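Features > Home Life > Small Towns

4 min read

The last laundromat in Cummont

Six in the morning and the dryers are already going. Cummont has 1,312 people, one gas station, and since September, one place to wash a comforter. The other one, over on Lapointe Street, is a vape shop now.

Brayden Sawatzky bought this one from his aunt. Didn't plan to. "I came up to help her sell it," he says, feeding quarters into a machine that doesn't want them. "Then I saw who was using it."

Who uses it – farmhands, mostly. Nurses off the night shift. A guy who drives in from Utow with 2 weeks of work shirts in the truck bed and sleeps through the spin cycle.

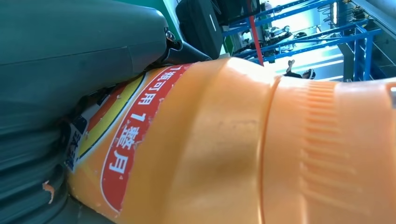 What it costs

Water's the killer. The bill used to run around $284 a month in the slow season and it's gone up every year. Sawatzky held the wash price as long as he could, then went up a quarter and heard about it for weeks. Detergent he sells at the counter, by the cup, barely over what he pays.

Parts are worse. The old top-loaders haven't been made in years, so he strips dead ones for belts and keeps them in coffee cans out back. A salesman from Itbridge wanted to put in card readers. Nice guy, good lunch.
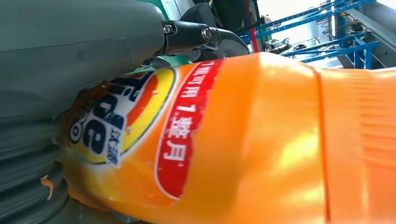

Sawatzky said no, becuase half his regulars get paid in cash and he wasn't going to send them down the road to buy a plastic card. The change machine stays. It jams when it's humid – you hit it on the left side, low down, and everybody in town knows where.

He's four payments from owning the building. After that, maybe a new roof. Maybe a second folding table, the women from the church have been asking.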